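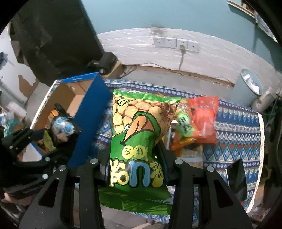
Favas fritas em casa ficam duras como pedra, o que faço de errado?

Publicado por segura_51 em Cozinha > Leguminosas e frutos secos

Boa tarde a todos. Peço desculpa se o meu português tem erros, eu aprendi já adulta e ainda troco algumas palavras.

Gosto muito de favas fritas, daquelas crocantes que se comem como aperitivo, e quero aprender a fazer em casa. Já tentei duas vezes. Comprei favas secas com pele numa mercearia em Segura, um pacote de 510 gramas da marca Plalo. Deixei de molho desde as oito da noite até às sete da manhã, escorri, sequei com um pano e fritei em óleo de girassol. Por fora ficaram com boa cor, mas por dentro estavam tão duras que o meu marido teve medo pelos dentes. Na segunda vez deixei mais tempo no óleo e ficaram amargas, e duras na mesma.

As minhas dúvidas são: o molho foi curto? Devo tirar a pele antes de fritar? E é necessário cozer um pouco primeiro? Tenho ainda metade do pacote e queria fazer na quarta-feira, pois vêm visitas. 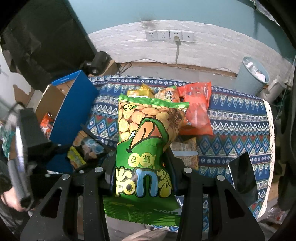
Favas fritas de pacote, com a toalha azul por trás.

Agradeço desde já a quem puder responder.

rotbridge_cozinha

Olá! O molho foi curto, sim. Para a fava seca inteira eu faço sempre um dia completo, com a água mudada de manhã e à noite. No verão ponho a tigela no frigorífico, porque uma vez a água fermentou e tive de deitar tudo fora.

Depois do molho, parta uma fava ao meio com a faca. Se no centro ainda vê uma parte mais branca e seca, precisa de mais horas. Quando a cor é igual em toda a grossura, pode escorrer.

Sobre a pele, depende do gosto. Eu deixo, mas faço um corte pequeno na ponta de cada fava, com cuidado para a faca não escorregar. Assim a pele abre no óleo e o interior frita melhor. Sem o corte, algumas rebentam e saltam, e já me queimei no pulso. Se tirar a pele toda, a fava separa-se em duas metades e frita muito mais depressa.

Não é preciso cozer. Eu experimentei e ficaram farinhentas por dentro. O que é importante é secar muito bem: primeiro com o pano, depois espalhadas num tabuleiro quase 2 horas. Fritar poucas de cada vez, em lume médio, mexendo sempre. O amargo que sentiu pode ser do óleo demasiado quente. O sal só depois, quando já estão em papel absorvente.

makach

Eu faço no forno e fica bom também

segura_51

Muito obrigada pelas duas respostas! Vou pôr as favas de molho já na segunda parte do dia de hoje e vou fazer o teste da faca, que eu não conhecia. Makach, pode dizer a temperatura e o tempo do forno, por favor? E se leva azeite ou óleo?

makach

170 graus, uns 50 minutos, mas depende do forno. Demolhadas e sem pele. Uma colher de azeite, mexer a meio. Se ainda estiverem moles deixa lá dentro com o forno desligado e a porta um bocado aberta. Pimentão-doce só no fim, senão queima.

rotbridge_cozinha

Só acrescento uma coisa: guarde num frasco de vidro, bem fechado, e apenas quando estiverem completamente frias. Se fechar ainda mornas, no dia seguinte já não estão crocantes. Boa sorte com as visitas.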